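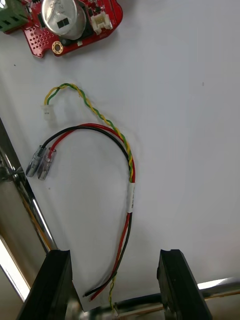

The fault I want to talk about lasted 40 minutes and cost us most of October. Our cell at Flerden picks wire harnesses off a white tray and hands them to the board station. Think of four wires that agree on nothing: yellow and green twisted around each other, black and red wandering off on their own, one label sleeve holding the whole argument together in the middle. And one little pale connector lying over the metal rail at the bottom edge. Keep that connector in mind. It's the villain, or at least it was working for the villain.

(Pause here. Let them look at it. Drink some water.)

What the cell is supposed to do. Find the harness, close on the label sleeve, lift, check the grip, move. The sleeve is the only part that behaves the same way twice. Everything else is spaghetti with a part number.

What it did instead. It closed on the sleeve, lifted, and the tail caught on the rail. The fingers kept hold, as designed. The arm kept going up, as designed. The connector stayed where it was, which was not in anybody's design. Then the plastic let go and the harness came up fast, and the loose end slapped the guard hard enough that people at the next cell turned around.

The arm stopped, a person hit reset, and it did it again. Please note who was in charge of the second one. I was the person.

Say this part slowly: the force limit was on. We had set it, we had signed the sheet, and it was on. It was also set for a collision with something solid. A snagged wire doesn't feel like a wall. It feels like a slightly heavy harness, right up until it breaks. We logged 143 lifts with a force bump in them before the first one that broke anything, and the software filed every bump under "payload variation." Lovely phrase. I'd like it on a mug.

(If Ornella Sanna is in the room, point at her. She found the bumps. If she isn't, point anyway.)

Where we looked first, in order of how embarrassed I am. The camera, which was fine. The lighting, also fine, though we bought a new lamp. The Tondari gripper fingers, which we swapped for an identical set with identical results. The harness supplier, to whom I wrote an email I have since apologized for. Ornella asked for the raw force logs in the first week. She got them in the third.

What we changed:
A slow first lift, straight up, then a hold before any sideways travel.
A second force limit, much lower, that only applies during that lift.
A check for wire ends over the rail before the fingers close. If there is one, the cell leaves the harness alone and calls a person.
Reset after a force stop now needs a look inside and a key. The key is on a hook. The hook is annoyingly far away, on purpose.

Then we ran 1,296 picks on the new settings. No broken connectors. It did call for help a lot, and the operators at Grīnberga, who got the cell after us, started calling it "the intern." We've tuned that since, but I didn't want to tune it too far. A robot that asks too often is irritating – I've met the other kind.

Still open. The check misses clear sleeves against a bright rail. Those shiny edges throw white streaks, and a pale plug next to one can vanish. Prasow has a matte cover for the rail on order. I'm told it's coming.

Skip the cost slide if we're short on time. If someone asks about it, the lamp was 500 dollars and it looks great in my office.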